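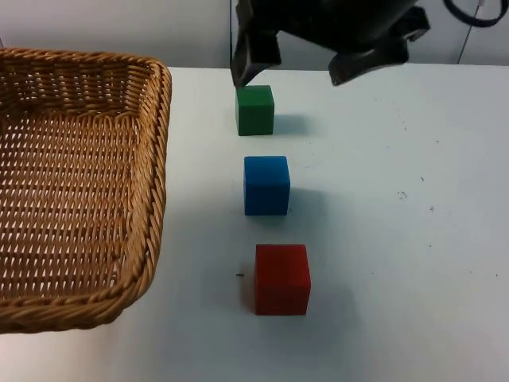
Ticket: Gripper drops cube at basket rim, left finger lags on close
Queue: Cell support / Arellano arm
Station: Maltness bench 2
Reported by: Idalina Aguiar
Assigned to: Eglė Priedītis
Priority: Medium
Status: Resolved, monitoring

Summary

Pick-and-place routine (three foam cubes, green, blue, red, into the wicker basket) fails intermittently on the green cube. The arm picks the cube, lifts, travels left, and loses it at or just before the basket rim. Blue and red picks are mostly unaffected. The controller does not raise a fault. The routine continues and logs the place as complete.

Steps to reproduce

Load the standard layout, cubes in a column to the right of the basket, green at the back. Run the sequence in order from the back at normal speed. Leave grip verification at its default setting. Repeat for 100 cycles.

Expected: green cube released over the basket floor.
Observed: green cube dropped on the table or on the rim in 23 of 100 cycles.

Log

Entry 1, Aguiar, 09:10
First noticed after the software update in July, but I can't say it wasn't there before. Nobody was checking the basket after each cycle. The console shows "place OK" on every failed cycle. Please treat the success figures from this bench as unreliable until this is closed.

Entry 2, Priedītis, 10:25
Reproduced. Reduced travel speed to 40 percent and the drops still occur, so I don't think it is inertia. On the failed cycles the cube is already rotated in the fingers at lift. It then hangs low on one side and touches the braid on the way over. Clearance at the rim is small with the current waypoint.

Entry 3, Priedītis, 11:05
Checked calibration of the camera to the table. Within tolerance at all four corners. Checked the green cube for wear and swapped it with the blue one. The drop follows the position and not the cube. Whatever is in the back position gets dropped.

Entry 4, Gunārs Adomaitis, 11:40
Is the wrist near its limit at the back of the table? On the Korkport bench we had something like this when the approach came in with the wrist almost fully extended. The close command was sent before the arm had settled.

Entry 5, Priedītis, 13:15
Wrist is well inside its limit at the back position. Settling time is a fair point. Added a delay of 200 ms before close and reran 40 cycles. Drops went down but did not stop. Delay left in for now.

Entry 6, Priedītis, 14:30
Ran open and close with nothing between the fingers, arm parked over the back position, then over the front. At the front both fingers arrive together. At the back the left finger starts late, so the right finger pushes the cube across before the left one makes contact. That accounts for the rotation. Same command, same current limit. The only difference I can find is arm pose. Looking at cable routing next.

Entry 7, Priedītis, 15:05
Arm powered down and locked out. The gripper cable had been tied too short at the second clamp. With the arm reaching to the back of the table it pulls on the connector at the gripper body, and the left finger's position signal drops out for a moment. The finger controller waits for a valid reading before it moves. Connector shell has a hairline crack on the strain side.

Entry 8, Elīna Ozoliņš, 15:20
Replace the connector, do not glue it. Spare is in the Plaltidia drawer. Please also find out why a lost position signal is not reported as a fault. If the finger had been partway through a close with somebody's hand near it, a silent pause followed by movement is a safety matter. No hands inside the marked area with the arm enabled until I have an answer on this.

Entry 9, Priedītis, 16:45
Connector replaced. Cable retied with a longer service loop and checked by hand through the full reach. Empty open and close test passes at front, middle and back.

Entry 10, Austra Juška, 17:30
Answer for Elīna. The dropout is recorded in the low-level log but filtered out before it reaches the console, because the filter treats anything shorter than half a second as noise. I have changed the setting for this station so that any loss of finger position during a close stops the arm and needs a manual reset. Tested by unplugging the connector during a slow close: arm stopped, fault shown.

"Place OK" is a separate problem. It is set when the open command finishes and does not look at grip width. Grip verification was off by default after the update. Now on. A closed width below the set minimum before release is logged as a failed place.

Entry 11, Priedītis, 09:50 the next morning
Reran 100 cycles, same layout, normal speed, delay removed. No drops and no position faults. Raised the rim waypoint slightly as well, after the rerun, so the figure above is for the old waypoint.

Root cause

Cable tied too short, leading to a cracked connector and a brief loss of the left finger position signal at long reach.

Open actions

Juška: apply the fault setting to the other stations.
Adomaitis: inspect the gripper cable and connector at Korkport.
Aguiar: mark the affected runs from this bench as unverified.
Ozoliņš: lift the hand restriction in writing once the first two are done.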